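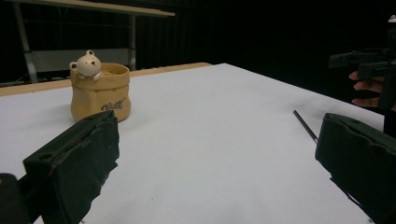

Novelty pots get more questions than anything else we write about at Rallia, and most of them are really one question: is it any use, or is it just sweet? We lean towards suspicion. A small pot made to look like a crumpled paper bag, with a white bear climbing out over the rim and what looks like "Teddy" written on the front, has plainly been bought for the bear. Fine. It still has to hold something or it is one more thing to dust. The answers on this page were last gone through on 5 January 2024.

What are these pots sold as?

Whatever the seller thinks you want. We've seen the same sort of thing listed as a planter, a pen pot, a toothbrush holder, a trinket jar and a "desk friend". When an object has five jobs in the listing it is worth asking which one the maker had in mind. Often the maker had a shape in mind and the job was added later.

Can I plant straight into one?

You can, but look underneath first. If there is no drainage hole, water has nowhere to go and you will be guessing every time you pick up the can. Roya Shahbazi, who answers most of our plant letters, will put a succulent in its own plastic pot inside and lift it out to water. She won't plant directly into anything without a hole, and doesn't believe in the layer of gravel at the bottom. Nor do I. The water still sits there, only now it has gravel in it.

Should I drill a hole myself?

Only if you could bear to lose it. Glazed pots can be drilled with a tile bit, going slowly and with plenty of water. Matvii Stelmakh has done a fair few and has cracked a fair few. If the pot was a present, leave it alone and use a liner.

How much does one hold?

Less than the photographs suggest. Sellers love to take a small pot very close up. Ask for the capacity, or at least the width across the inside of the rim. A pot of 200 ml is a cactus pot and nothing bigger. With folded rims the opening can be a good deal narrower than the outside measurement, and the outside measurement is the one you'll be quoted.

Is the figure on the rim going to snap off?

Possibly. Ears and paws are the parts that stick out, so they are the parts that meet the tap. Pick the pot up by its body, never by the animal. If you're buying second-hand, ask for a clear picture of both ears and the place where the figure joins the rim. "Good for age" tells you nothing.

Does the colour matter?

More than I used to think. Warm yellows and tans look lovely against white and disappear completely on pale wood. Before you decide a pot is dull, put it on a sheet of white paper for a minute. Before you decide it is wonderful, take it off the paper again and put it where it will live. Shops know this perfectly well.

What is it like as a pen pot?
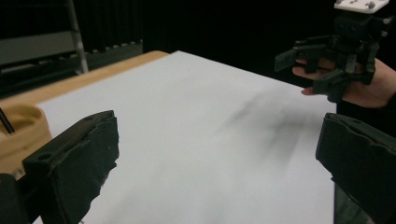
Pen pots are judged on two things, whether they tip and whether you can see what you've put in them. A wide, low container does better on the first and worse on the second, and long things lean. I'm looking at a rounded tan one with something thin and black, perhaps a pen, slanting out over the side, and slanting is what a lone pen will do in any round pot. It doesn't bother me. It bothers Sixten Vik so much that he buys square ones. For a heavy load of scissors and rulers, use a jam jar or a mug and keep the fancy pot for light things.

Do I need an organiser with compartments instead?

I doubt it. The compartments are always the wrong size for what you own, and the small one at the front fills up with paper clips and fluff. We tried the Budell desk tidy for a month and ended with pens in one section and biscuit crumbs in the rest. If you have more pens than will fit in one pot, try them on scrap paper and bin the dead ones.

Is it worth covering a table in white paper?

For some jobs, yes. Painting, gluing, repotting, sorting beads: a big plain sheet catches the mess and you can fold the whole lot up afterwards. It also shows you small things you would lose on a wood-coloured top. I'm less convinced by it as protection. Paper won't stop a spill reaching the wood, and it won't stop a hot mug leaving a ring. Put an oilcloth under it if you care about the table.

Paper or board?

Paper is cheaper and board lies flatter. A sheet that has been on a roll will curl at the ends until you weigh it down, and then you've used up your corners. Mahnaz Hassanpour swears by the Stotier lining paper. I found it ordinary, though it did tear cleanly. Leave a strip of table showing along the far side so you have somewhere to put down a cup.

Why does my white sheet look grey?

Shadows, usually. Anything you hold over the paper, your own hands included, throws a soft grey patch, and it's easy to mistake that for a dirty mark and start rubbing. Move your hands first. If you're matching paint or glaze colours, move the lamp as well, or wait for daylight.

How do I clean a glazed pot?

Warm water, a drop of washing-up liquid and a soft brush for the creases. An old toothbrush is good under a folded rim. Limescale comes off with a little vinegar, but try it underneath first, especially if there is lettering. I would keep it out of the dishwasher whatever the label says.

Will it go up in value?

No. Somebody wrote to us in July about a "collectable" bear pot that the seller had described as an investment. Buy it if you'd like to look at it every morning. If you wouldn't, a plain one from Bagheri does the same work and stacks.

Do you sell any of these?

We don't, and we don't take free ones either. Nighat Satti reads the letters, and replies can take a couple of weeks. Please give the pot's measurements when you write, and say whether it has a hole.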